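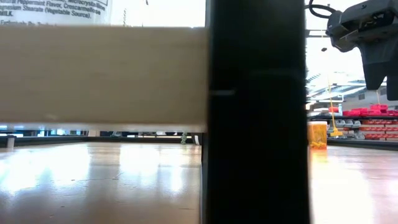

Label on the package, peppermint version. Excipient line readable, distributor line too blurred.

Search this forum... Advanced Go
Reading time: 4 min

Magnesium stearate in chewable tablets: worth avoiding?

quillback
I have been comparing chewables for a relative who can't swallow whole tablets. Nearly every one lists microcrystalline cellulose and magnesium stearate. The label I've posted gives the stearate as "Vegetable Source", and the word MILK is in capitals on it. Two questions. Does the stearate reduce absorption of whatever it is mixed with, as a lot of sites claim? And does "vegetable source" tell me anything useful if the same product has a milk warning?

tarn_fell
It's a lubricant. Without it the powder sticks to the punches and the tablet caps or picks when it is ejected. Usual level is well under 2% by weight, often half that. Your relative will get more stearic acid from a square of chocolate.

The absorption claim comes from dissolution tests. Magnesium stearate is hydrophobic, it coats the granules, and if you overmix the blend the tablet wets more slowly. That is a real effect and people who make tablets do worry about it. It matters much less in something that gets chewed to paste before it reaches the stomach.

osier22
Agree on the chewing, disagree that it can be waved away. Overlubrication also makes soft tablets, and soft chewables crumble in the tub. I had a tub of Leclerc calcium chews where a good part of the bottom was powder. If you are dosing from that you have no idea what you are giving.

tarn_fell
Could be overlubrication, could be low compression force, could be the tub being dropped in a warehouse. You can't tell from the powder.

osier22
No, but it's consistent with it. I've bought the same chews 4 times since and had it once more.

pell-mell
On the second question. "Vegetable source" only refers to where the fatty acid came from, usually palm. The alternative is tallow. It is there for vegetarians and for people with religious dietary rules. It says nothing about the rest of the tablet.

The milk is a separate matter. Lactose is a common filler, and flavours are sometimes carried on a milk-derived powder. Some products have milk in the active part, for instance certain enzymes and cultures. You need the whole panel to know which. Also check whether MILK comes after "contains" or after "free from", as both get set in capitals. What is in front of it on yours?

quillback
I'll look at the tub again tonight. The relative is lactose intolerant, not allergic, if that changes anything.

pell-mell
It changes it a lot. A tablet can't hold much more than a gram of lactose and most hold a fraction of that. Many intolerant people cope with several grams at a sitting. With an allergy you would stop there and pick another product.

sedgewarbler
I'd be careful with "many people cope". My father was on 14 tablets a day at one point, most with a lactose filler, and it added up enough to notice. Pharmacist moved him to liquids for 3 of them and he settled. One tablet is nothing, a full pill organiser may be something.

pell-mell
Fair. Total load is what counts, and prescription tablets should be included in the sum. The leaflet lists the excipients towards the end.

cordwain
Nobody has mentioned the cellulose. Microcrystalline cellulose is the binder and bulking agent. Purified wood pulp or cotton, mostly. Passes straight through. In chewables it has a chalky, slightly papery feel if the particle size is too large, and that is why they go heavy on the mint. I tried the Nostico unflavoured ones and gave up after 4. Like eating a beer mat.

osier22
Peppermint isn't neutral either. It can aggravate reflux in some people. I would look for a fruit flavour if heartburn is part of the picture.

cordwain
At flavouring levels? I doubt it. The reflux reports I have read concern peppermint oil taken by the capsule.

osier22
A chewable is held in the mouth and swallowed slowly, several times a day. I get it with mint sweets, so I don't see why a tablet would be different. We won't settle that one here.

quillback
No reflux, so I'll leave that alone. Is there any chewable made without stearate at all? More out of interest now.

tarn_fell
Yes. Sodium stearyl fumarate is the usual substitute and is less sensitive to mixing time. Some use stearic acid alone, or rice bran extract if they want a tidy label. Vodov went over to rice bran and put the price up. I couldn't find a difference in the tablet apart from a bit more dust.

sedgewarbler
Liquids and soluble powders avoid the question entirely, though you swap it for sweeteners and a short life once opened. The Brultton powder has to be used within 19 days, which is an odd number, but it's on the carton.

quillback
Useful, thanks. Plan is to total up the lactose across everything including the prescriptions, then ask the pharmacist before changing any of it. Will post the rest of the ingredients when I have typed them out.

pell-mell
Type the "other ingredients" in the order given. They normally run in descending weight, so if lactose is listed it should be clear whether it is the filler or a trace.

Contact us | Terms and rules | Privacy | Copyright remains with individual posters | Back to top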